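Hugo Huet
Wednesday, July 14, 2021

Every few months somebody shares that chart claiming the average home cook saves a fortune by meal planning on Sundays. It's back in my feed, so I went looking for where the number comes from.

The source is a survey of 337 people by Claveo. Claveo sells a meal planning app. I'm sure that had no effect on the questions.
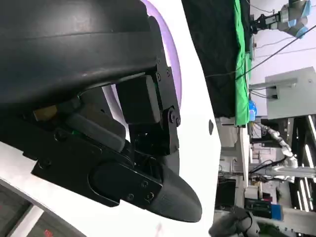 The survey asked people to guess what they spent before they started planning. To guess! I can't tell you what I spent last Thursday.

The other figure going around is 2,132 dollars saved per household per year. Ornlow's newsletter printed it with a link. The link goes to a blog post, and the blog post links back to Ornlow.

I wrote to both of them in the spring. Two emails, one auto-reply.

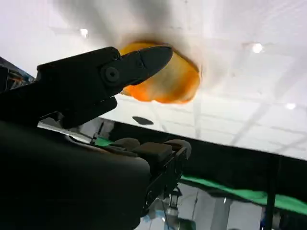

Orange and yellow, a bit like a bread roll.

My own record, for what it's worth: I planned every dinner for five weeks. The grocery bill went up. I kept buying things for recipes I would never have thought of cooking, like a jar of tamarind paste I've opened once.

Plans also assume you'll want on Friday what you wanted on Sunday. Has anyone selling these things met a Friday?

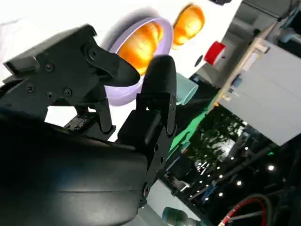

Then there's portion advice, where the evidence gets even thinner. "Use a smaller dish and you'll eat less" is repeated in every planner I've tried, Enache's included. Maybe it works for some people. Give me a purple bowl like that one and I'll just go back for seconds.

If planning keeps you calm, do it. I only want to see receipts before I believe the savings. If you have a year of real ones, from before and after, send them over.

Recent posts
Do freezer labels help?
Nelteck's grocery calculator, tested
What "serves 4" means

Contact | © 2021 Hugo Huet | Back to top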